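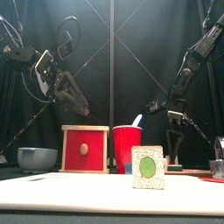 Kisteveo Releases Version 12 of Its Planning Software for Two-Arm Workcells

Whitlock, 8 December 2020 – Kisteveo today released version 12 of its motion planning and perception software for workcells in which two robot arms share one table. The release adds a shared-space planner, a new routine for checking wrist cameras, and a log viewer that runs in an ordinary web browser. It is available to all current license holders at no extra charge.

The main change is in how the software decides which arm may move. In earlier versions, the middle of the table was treated as a single zone. When one arm was in the zone, the other waited outside it until the first had left. Version 12 drops the zone and plans both arms together, checking the full length of each arm, the gripper and the wrist camera housing against the other arm at every step of the path. If the two paths come too close, the planner slows one arm or sends it on a different route. It stops an arm only when neither of those will work.

Cables are now part of the model as well. Users can mark the section of an arm where a cable loop stands away from the links and give it a clearance distance. The planner then keeps the other arm out of that space. The default clearance is set on the large side and can be changed per arm.

The company tested the release at its Erkcombe lab from August onward. The test set consisted of 2,309 tabletop tasks using small household items, such as picking up a block, opening a small drawer by its knob, or taking a pen out of a cup. Of these, 1,687 were finished without a person stepping in. Most of the remaining tasks ended in a planned stop, where the software judged that it did not have a safe grasp and asked for help. Shiny metal and clear glass are still the hardest materials for the perception module, and the release notes list the known problems with both.

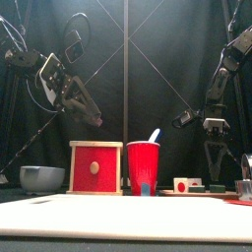 Tapio Hakala said the planned stops were the part of the release he expected customers to argue about. In his view a cell that stops and asks is easier to live with than one that guesses, but he accepted that some sites would want fewer interruptions, and he pointed to the new confidence setting, which lets an operator lower the threshold for a given kind of object while leaving the rest alone.

The wrist camera check is meant for cells that run for long periods between service visits. A camera that has shifted slightly in its mount will still produce a clear image, but the positions worked out from it will be off. Version 12 compares what each wrist camera reports with what the fixed camera reports for the same object. When the two disagree by more than a set amount, the operator gets a message and can start a recalibration from the same screen. The check runs between tasks and does not need a printed target on the table.

The log viewer replaces the separate desktop program. It shows the planned path and the actual path for both arms on one timeline, along with the camera images from the same moment. Logs from version 11 open in the new viewer. Older logs have to be converted first, using a tool included in the download.

"We spent a lot of this year reading our own logs, and the old viewer made that slow," said Ginevra D'Amico. "The new one came out of that work. The first thing I wanted was to see both arms side by side, at the same point in time."

Customers with custom grasp scripts should read the upgrade notes before installing. Two function calls have been renamed, and scripts that relied on the old shared zone will need small edits. Scripts for single-arm cells are not affected. Version 11 will continue to receive fixes for 300 days from today.

The first outside site to run version 12 is the Biltetgate training center, which has used a pre-release build for its operator courses this fall.

About Kisteveo

Kisteveo develops control, perception and planning software for small robot workcells. The company has its main office in Whitlock and a test lab in Erkcombe.

Requests for trial licenses and press questions can be sent through the contact form on the company's website.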